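Kaj Ingvarsson has opinions about bowls, and I got most of them before I had my coat off. I'd gone over to Carnstead on 26th January to talk to him about Kerska, the little tableware shop he runs, but we ended up spending the whole afternoon on how ordinary people set an ordinary table.

"Everybody buys the set," he told me, pouring coffee. "Eight of the same plate, eight of the same bowl, and then they're scared to use them!" His own habit is to put two bowls together that have no business being together (one low and dark, one bright with a bit of pattern) and see if they get along.

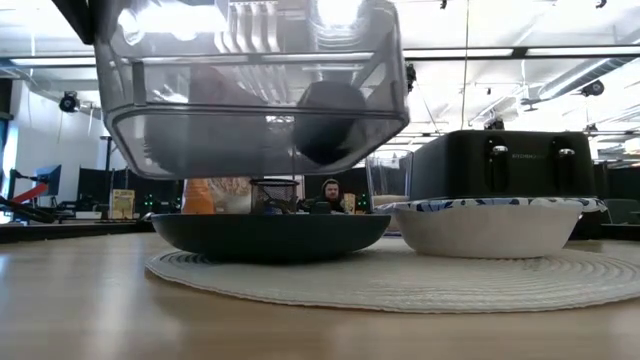 The placemat comes first for Kaj, always. He likes a round woven one in a pale color on light wood, and he'll happily go on about the ridges. "It catches crumbs, sure. But put a dark bowl on it and suddenly soup looks like dinner."

I asked if he was a snob about paper bowls, half expecting a yes. "No, no, I love them! Blue pattern on white, you can't go wrong. I had 300 of them for my sister's party in November and we used 59. I'm still eating cereal out of the rest."

What about clutter, I wanted to know, because my own table is mostly mail and pens. He laughed at that. He leaves the toaster out, he leaves the pencils out, and he just clears enough room for the mat. "If I waited for a clean table I'd never eat," he said, and went off to find us some cookies.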